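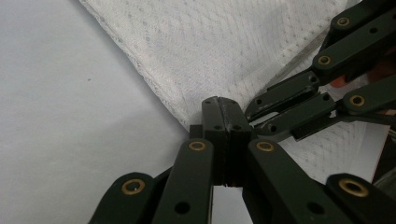
Vira Kostiuk used to tell her new kitchen staff that a cloth remembers everything, and that paper forgets. She had run the canteen at Orelside for 13 years, and when she repeated this sentence to me I wrote it down at once.

Chapter 4
Wiping, Drying and Folding

By Lotte Van Wijk
Sat 31 October

Print this page | E-mail this chapter

In the previous chapter we looked at cloths and sponges. Now we come to the paper towel, which most students think they already know. They have used it since childhood, and for this reason they rarely look at it with attention.

A paper towel with raised dots is called embossed. The dots keep small spaces open between the towel and the table, and water can go into these spaces. When the towel is folded, there are more layers to take the water, but a smaller area touches the table. The worker must choose. For a small spill, fold the towel and press it down. For a thin film of water, open it and pull it slowly in one direction.

Pale tabletops need special care. A crumb or a dark speck is easy to find on them, but clear water is not — bend down and look along the surface against the light.

At the Tistgate training kitchen, students practice on a table 80 centimeters wide. They begin at the far side and finish at the side nearest to them. Section 4.1 explains how to fold a towel in four, and how to turn it so that a clean face is always on the outside. Have a few sheets ready before you start reading.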